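Saving up for the second pair of arms

Many of you have asked how the equipment fund is coming along, and it's lovely to have something cheerful to tell you. The Dudon quote for 2 new arms is in, and it holds until December, so we have a little time to think it over (and to measure the doorway at Sterbridge properly, please!). We'd also like to set aside enough for 16 spare finger pads, as they do wear, and 203 pounds for delivery from Prisau.
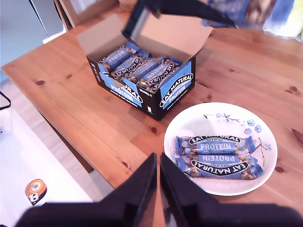

Photo: Sterbridge workshop newsletter

Snack bars on a plate are the sort of everyday job we're budgeting for, so we'd rather spend on good grippers than on a fancy stand. Do send us your thoughts before we order.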